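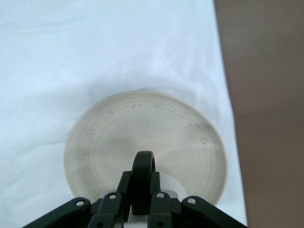 A pale plate on a white cloth.

The Plate That Wants You to Eat Less

By Ylva Åberg
17/10/2023

My grandmother owned one set of plates and never had an opinion on their width. I now own a small one from a company called Resorus that is supposed to make me thinner, and it came with a booklet longer than the instructions for my dishwasher.

The idea behind it is old by now. Put dinner on a smaller plate and the same food looks like more. Your eyes are satisfied, your stomach follows, and you leave the table having eaten less without minding. I have heard this from a dentist, two brothers-in-law and a woman selling me curtains. It has the great advantage of sounding true.

Resorus sells its set of four for 270 dollars. Arnanari, its main rival, prints a faint ring inside the rim and asks you to keep the potatoes within it. Vokirari goes further and has an app, which sends a message at dinnertime asking whether you are "plating with intention." I was plating fish sticks.

I asked all three companies what their claims were based on. Arnanari sent a brochure. Vokirari sent a discount code. Resorus, to its credit, sent numbers: a survey of 1,376 customers, most of whom said they felt they were eating less. I wrote back to ask whether anyone had weighed the food, or the customers. The reply thanked me for my interest in mindful dining.

A survey like that mostly tells you that people who pay a lot for plates would like the plates to work. I don't blame them. I once bought running shoes on the same principle, and I would have told any survey you like that I felt faster.

The trouble with the small plate is the second helping. In July I ate every dinner at home off the Resorus set and wrote down when I went back to the stove. I went back most nights. On the big plates I rarely do, since it's all there in front of me already. By the end of the month I weighed what I had weighed at the start, and the stove had seen a lot more of me.

One person's month proves nothing, of course, and I would be annoyed if a plate company quoted it. But it is the same kind of evidence they are selling on, with fewer people and a kitchen scale.

There is a restaurant near me, Lindholm, that went the other way and serves everything on plates the size of hubcaps. The portions are tiny. I have walked out of there hungry after five courses, and at no point did all that empty china fool me into feeling anything but broke. If plate size works on the eye the way the booklets say, then I suppose I should have felt the hunger less if they had served me in saucers. I doubt it.

The Resorus plates are well made, I'll say that. They stack neatly and they don't chip — I have dropped one twice. I use them for toast.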